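The Bread Box Problem, Finally Solved

October 1, 2018

I have been baking bread since April and I am completely hooked, which most of you know because it's all I talk about here anymore. What I haven't talked about is the part that was driving me up the wall, and that's where to put the stuff once it's out of the oven. We eat fast in this house but not that fast! A big floury loaf lasts us 4 days if I'm careful, and for most of the summer I was not careful at all.

My first method was a paper bag on the counter. Gorgeous crust on day one, decent on day two, and after that you could have used it to prop a door open. Then I went the other way and wrapped everything tight, and oh, the sadness of a soft crust. All that lovely crackle gone overnight. I tried the fridge for a week too (please don't, it went stale faster than it did on the counter) and I tried standing the loaf cut side down on the board with a towel over it, which I still like for the first evening.

Then my order from Adside came with a bunch of plain plastic food boxes in it, and I started playing around. I cut the loaf into big chunks, wrapped each one loosely in a cotton cloth, and put them in a box with the lid resting on top, not snapped down. And it worked! The crust softens a little, sure, but 2 minutes in a hot toaster oven wakes it right back up, and the crumb stays tender the whole time. I was so pleased that I went around the kitchen telling the cat.

A few things I've figured out since then:

Let the bread cool all the way. I mean it. I give mine a good 60 minutes on the rack and usually longer, and the one time I rushed it the inside of the box fogged up and the cloth was damp by dinner.

Big chunks keep better than slices. Less cut surface, less drying out. I slice right before we eat.

Shake off the extra flour over the sink. I love a dusty crust, I really do, but it gets into every corner of the box and you'll be wiping it out forever.

Wash the box between loaves, and dry it properly too. Old crumbs are where the mold starts, and I lost half of a beautiful rye that way.

I don't have much counter space, so bread business has moved over to my craft table. The green cutting mat lives there anyway. I don't cut bread on it (it's for paper and fabric only!) but it makes a nice steady spot to set things down, and the off-white box looks pretty handsome on it. 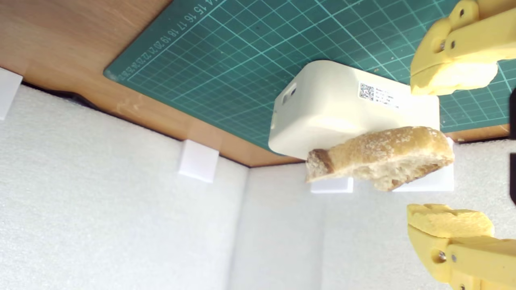
Marquez left a comment on my last bread post saying that plastic is fine but a linen bag inside a lidded crock beats it, especially in a dry climate, and that the heel should always go back against the cut face like a little door. I love the door idea and I've already started doing it. The crock will have to wait until I find one that fits a whole loaf, but I'm looking!

Next up is a seeded loaf from the Caralside flour I picked up last weekend. It's a thirstier flour than my usual one, so the dough may be a sticky mess, and I can't wait. If you have a way of keeping seeds from falling all over the bottom of the box, please tell me in the comments.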